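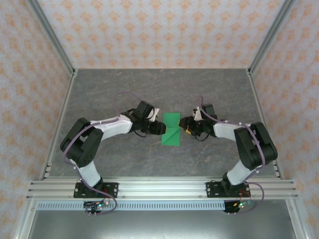 Fig. 1. Orange damask-style floral print on a pale ground, with gray marble pattern below.

Week 4 handout: Pattern, repeat and scale in a small room

Welcome back, everybody, and thank you for the lovely sketchbooks you handed in (I read every page, including the ones with coffee on them). This week we leave paint behind for a while and turn to pattern, a subject I could happily talk about until they lock the building.

What a repeat is

A repeat is the distance a design travels before it starts over again. Small prints have short repeats and are forgiving to hang. A damask usually has a longer one, and the motif tends to be mirrored down the middle, so your eye goes hunting for that center line whether you want it to or not. The name comes from the old woven silks, where the figure showed up through the change of weave and the light did the rest. Paper has to manage the same thing with ink, and it does so pretty well!

When you measure for a job, find the repeat first and the wall second. Say your wall is 100 inches high and your repeat is 30 inches. You will need 4 full repeats for each strip, so you cut at 120 and trim. Students who skip this step come up short at the last corner – I have done it myself, in my own hallway.

Warm and cool

Orange is a strong color to live with, and a pale ground gives it air. Gray beside it will look a touch bluer than it did in the store. Please try this at home with scraps before you argue with me about it.

Plain areas

A busy surface likes a quiet neighbor. One flat piece of solid color, even a little one, gives the eye somewhere to land, and veined or mottled surfaces take a solid accent especially well. Green on dark gray is an old favorite of mine.
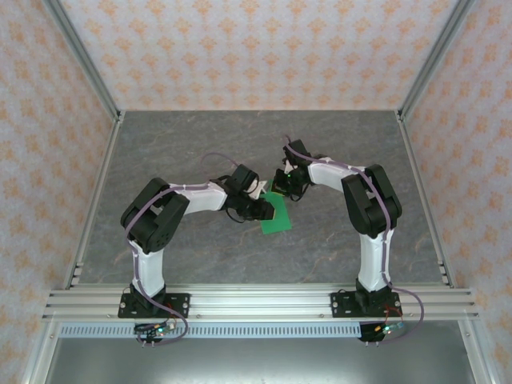 For next time

Read the Galley chapter on borders, and bring 5 samples of patterned paper, no two with the same repeat. The Pera and Sowah sample books are on the shelf by the sink. Write the repeat on the back of each sample in pencil, please, as ink shows through.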